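Todora Cudia flat sheet, white stripe, double

Jun 8, 2022

The Cudia is the plainer of the two flat sheets Todora sells through Dewan. It is white, with a woven stripe in the same white. I bought it in October to replace a sheet that had worn through at the foot, and it has been in use on a Plikberg double bed since then, alternating with one other sheet. It was paid for at the normal price.

Size and weight

The sheet weighed 1454 g on the kitchen scales, straight out of the packet. This is heavier than the sheet it replaced, and the difference is noticeable when lifting it out of the washing machine. After the first wash it had shrunk slightly more in length than in width. Subsequent washes made no difference that I could measure.

Centred on the mattress after shrinkage, it leaves a drop of some 410 mm on each side. On a mattress of ordinary depth that is enough to tuck under properly. On a deep mattress, or one with a thick topper, it would be marginal. Measure the mattress with the topper on before ordering, and allow for the shrinkage, which the packet does not mention.

The Plikberg has rounded corners at the foot, and a square-cornered sheet never sits quite flat on them. With the Cudia I make a single deep fold at each foot corner and push the spare cloth well under. If the corner is left untucked, the extra cloth hangs in a fold towards the floor.

Weave and stripe

The stripe is made by a change in the weave, with no second colour involved. It shows most clearly in side light and hardly at all under a ceiling lamp. It is useful for setting the sheet straight: line one stripe up with the long edge of the mattress and the rest follows. The label gives cotton and nothing further. No thread count is stated on the label or on the packet.

The surface is smooth but not slippery. A duvet stays where it is put. Small dark items show up well against it, which matters if the bed is used for sorting washing, as mine is.

Creasing

This is the weak point. The sheet creases in the middle of the bed under very light use, and the creases are soft ridges that do not drop out unaided. Sorting a load of clothes on it, or sitting on the edge to put on shoes, is enough. Pulling the sheet tight from both sides removes most of them. A loosely tucked sheet creases sooner than a firmly tucked one.

Crumpled clothes and a white sheet with the tucks out:

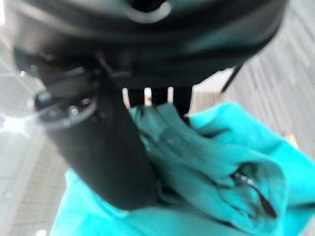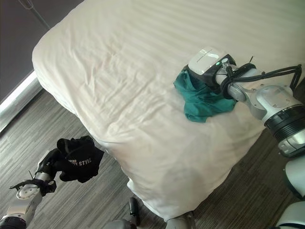 Does the Cudia need ironing?

Ironing is optional if the sheet is taken out of the machine promptly, shaken and hung by the long edge. Left in the drum overnight it needs an iron, and a fairly hot one.

Washing

I wash it at the temperature on the label with ordinary powder. I have not used bleach or softener on it. It has kept its white, apart from one wash with a dark green towel that left a faint tint along one hem. The tint went after two further washes on its own. The instructions say to wash whites separately, so that was my doing.

Drying on a line takes longer than with a thinner sheet. On an indoor rack it has to be folded over 2 rails, and the inner fold stays damp unless it is turned. I do not own a tumble dryer and cannot say how it behaves in one.

Stitching

The side hems are narrow and the top hem is wide. After eight months there are 4 loose threads, all on the bottom hem, and none has run. The top hem twisted a little after the first wash and has to be pulled flat by hand while damp. The care label is sewn into the bottom hem at one corner, so it can be found by touch when making the bed in poor light. There is no pilling so far, including at the foot, where the old sheet failed.

Against the fitted version

Todora makes a fitted Cudia in the same stripe. It is quicker to put on and would probably crease less. I preferred the flat one for the rounded foot of the Plikberg, where elastic corners tend to ride up, and for storage, as a flat sheet folds into a regular block on the shelf.

Rating

Cloth: good. Stitching: acceptable, with the top hem below the standard of the rest. Fit: good on an ordinary mattress, doubtful on a deep one. Creasing: poor. I would buy it again at the same price, and would take the larger size if I were adding a topper.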